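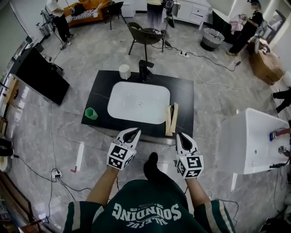
When the software should say "I don't know"

Kimie Miyazaki writes the tracking and planning code at Dultano, a small company that teaches robot arms to do household tasks from human demonstrations. I met her on 11 December 2023, after a long morning of recording at a black washbasin counter. She had a cold and asked me to keep the questions short. We still talked for over 40 minutes.

My first question was about the markers, the black-and-white squares on the white cubes under the hand-held grippers. She said that visitors always look at the fingers, but her own work begins at the cube.

"The fingers are mechanical design, that is Yoshinori's area," she said. "For me the cube is a set of corners. If I see enough corners, I can calculate where the hand is and how it is turned. If I see only one face, and from a flat angle, the calculation has two answers, and both look reasonable."

This problem of two answers took most of her September. In the first version of the tracker, called Remer, the program chose the answer with the smaller error in every single image. The result was a hand that turned over suddenly and then turned back. The planner took these jumps as real movement and asked the arm to copy them.

"The arm refused, of course, because the speed limit stopped it," Miyazaki said. "But the log only said 'limit reached'. We searched in the controller for nine days. The mistake was two steps earlier."

The present version keeps both answers alive for 30 images and compares each of them with the motion before. When neither is clearly better, Remer marks the part as unknown and the planner does not use it. I asked if it is not a pity to lose the data.

"Yes, it is a pity. My colleague Noboru Fukuda wanted to fill the holes with a smooth curve. We tried it. The curve was beautiful and it went through the faucet." She laughed about this – the first time in our talk. "Now we fill a hole only when it is shorter than 10 images."

A washbasin, she explained, is a harder place than a kitchen table. The faucet stands up where the wrist would like to pass, and the basin is lower than the counter, so a plan must know two heights. Her planner keeps a simple shape for each of these and adds a margin around it. Small cups are treated differently. They may be touched, so their margin is removed when the gripper comes near.

"This was an argument in our team for a long time," she said. "Ľubica Murín thinks the margin should be learned from the demonstrations also. Maybe she is right. But when a learned margin is wrong, I can't open a file and correct one number."

The file is important to her. Before Dultano she worked on warehouse scheduling, and she brought from there the habit that each setting has a name, a unit and a person who last changed it. Her replay tool shows these next to the recorded motion, and one can stop at any moment and see which rule decided.

I wanted to know what she would repair first if she had a free month. She thought for some time.

"The clocks," she said. "The camera and the gripper opening are recorded by separate programs, and I match them afterwards. It works, but I have to check the result by eye. I would like to go home without checking."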